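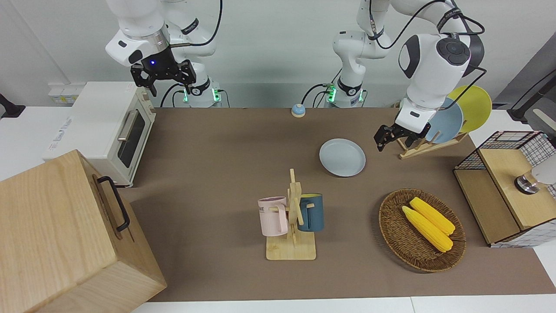

Evidence room inspection, Ellery annex, 2018-11-26. The annex takes in property seized under search warrants and holds it until the court orders its release or destruction. The log listed 3,055 open items on the day of the visit. Household goods make up a growing share of it, and a bulky piece such as a white toaster oven needs its own tag, tied to the item itself, with the case number facing out.

1. Entry door locks on closing – PASS
Comment: Key log signed through the end of the shift.

2. Weapons stored apart from general property – PASS
Comment: Firearms tagged as unloaded. Knives in rigid tubes.

3. Seals intact, initialed and dated – FAIL
Comment: 78 packages sampled, 2 without initials. Both go back to the booking officer.

4. Cash counted by two people at intake – PASS
Comment: Forms match the safe register.

5. Drug locker vented, scale certified – PASS
Comment: Scale sticker runs out in February. Book Zernent for the service now.

6. Shelf load within limit – FAIL
Comment: Bay C holds up to 40 boxes. It was over. Move the closed cases to Stunmont.

7. Release orders attached before disposal – PASS
Comment: One order was a photocopy. Ask the clerk for a certified copy.

8. Camera covers intake counter – N/A
Comment: Unit on order.

Failed items to be rechecked at the next visit.

Contact Skestine Property Audits | © 2018 Skestine | Back to top
This site uses cookies. By continuing you accept our cookie policy.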